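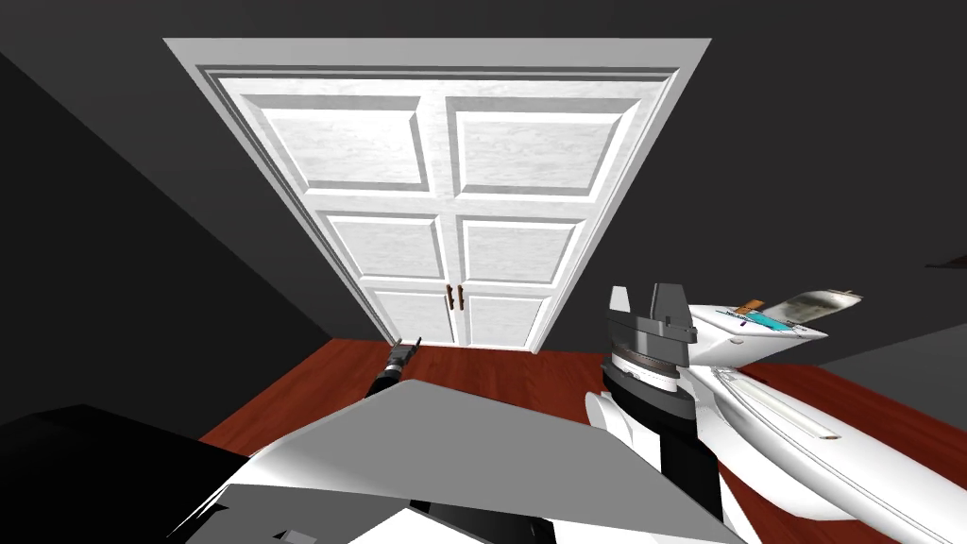
The double doors, from the robot's side of things

23rd March

Long day in the headset and my shoulders are telling me all about it. Jarlath has put me on teleop for the whole Groscombe set, so I stand on a rubber mat in the office with a controller in each hand and move the simulated robot through its chores, and every run that goes well gets saved for the model to learn from. Kaiwen wants 348 of them by October. I did 22 today! (Four got thrown out, two of those because I sneezed.)

I started with the room that has the white double doors, and it took me ages to get used to the tilt. You look out over your own gray and white bodywork and everything past it leans. Those brown handles look tiny from back there. I kept reaching for things with my real arm the way I would in my own kitchen, and the robot's arm doesn't bend like mine, so I'd end up with my elbow stuck out like a chicken and Nuala laughing at me over her sandwich. She's been at this since Pitalus and she hardly moves at all. She says to think about the fingertips and let the elbow sort itself out. I tried that after lunch and it did help, though I still go too fast on the way in.

Aoife asked if I feel like the robot when I'm wearing the headset. Not really? It's more like working one of those claw machines at the arcade, only you're inside it and you have two claws.
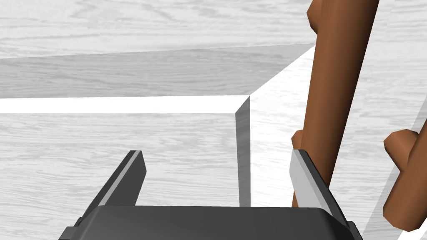
Page last changed: 23rd March, 20:22

The branches were my favorite, if I'm allowed one. Brown, knobbly things with stubs sticking out, and pale wood grain behind them. With the fingers wide open I want to dive straight in, but those stubs are just where a finger would catch, so I've been making myself stop, look, and come in along a smooth bit. Indrek says the pauses are a problem. The model copies whatever I do, so if I dither, it learns to dither. Fine, but if I don't pause I knock things flying! We settled on slow and steady with no full stops, and I'm going to practice that on the easy ones first.

Still haven't worked out what to do about my left hand. It drifts when I'm concentrating on the right one, and I only notice on playback. Nuala rests hers against her hip. Might try it tomorrow, and I must remember to bring flatter shoes and charge the spare controller before Jarlath gets in.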